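Home Food Skills and Kitchen Hygiene Program, Dridow
Interim progress report to the Brenura Fund
Prepared by Ajith Rodrigues, July 26, 2021

1. Enrollment

The program offers short courses in basic food preparation and kitchen hygiene to adults in the Dridow and Plillumel districts. The grant agreement set a target of 200 households for the first two terms. Registrations closed at 370, with most of the excess coming from Plillumel, where the bus route was restored in the spring. A waiting list is now in use.

2. Course content

All eight units have been written and reviewed. Unit 3 (knives and boards) was revised after the pilot group asked for more time on fruit and soft vegetables. The revised unit starts learners on plastic knives and moves to steel in the second session. Guidance on wooden and bamboo boards – washing, drying upright, oiling – now has its own page.
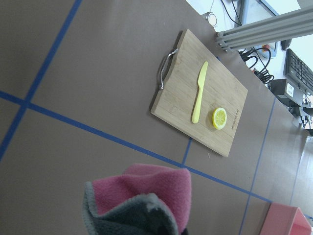
3. Hygiene materials

Unit 5 covers cloths and surfaces. The draft recommended a single weekly wash for kitchen cloths; the reviewer at Mahmoud considered this inadequate, and the text now calls for a daily change, with separate colors for dishes and worktops. Almost 900 copies of the printed handout have been distributed. The large-print version is behind schedule and is expected from the printer in the next quarter.
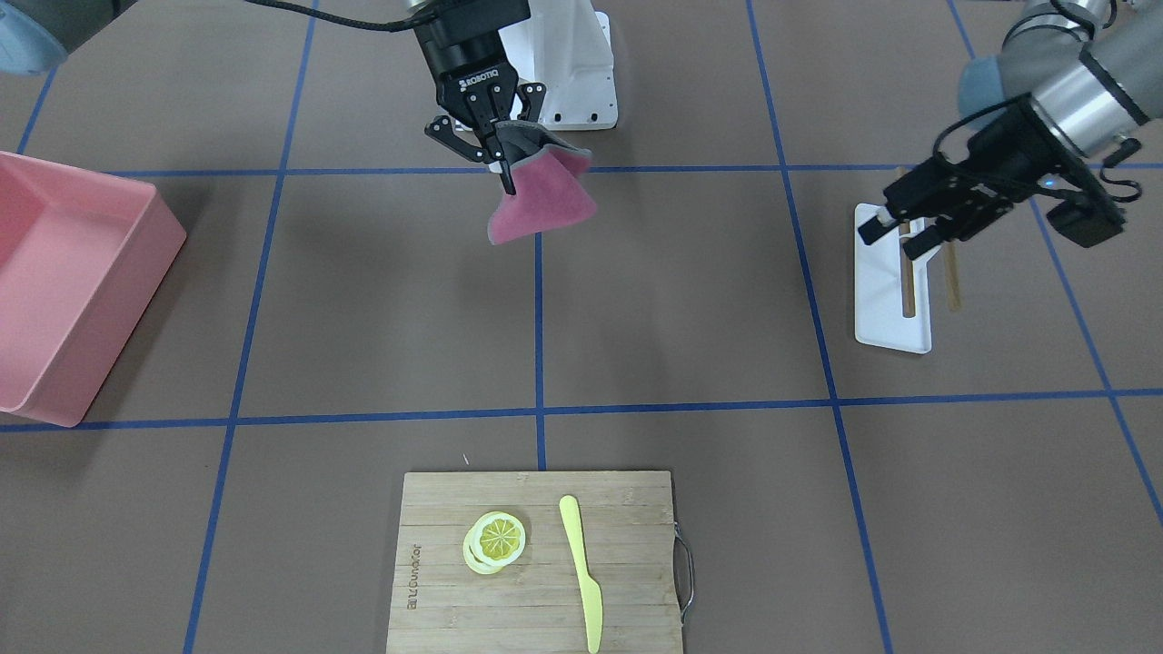

Figure 2. Pink cloth with gray border.

4. Budget

Spending is within the approved total. Printing is over its line and travel is under; a transfer between the two is requested on the attached form. No change to staffing costs is proposed.

5. Next period

Term three opens in Plillumel first, then Dridow. Follow-up interviews with first-term households will be completed before the final report, due in December.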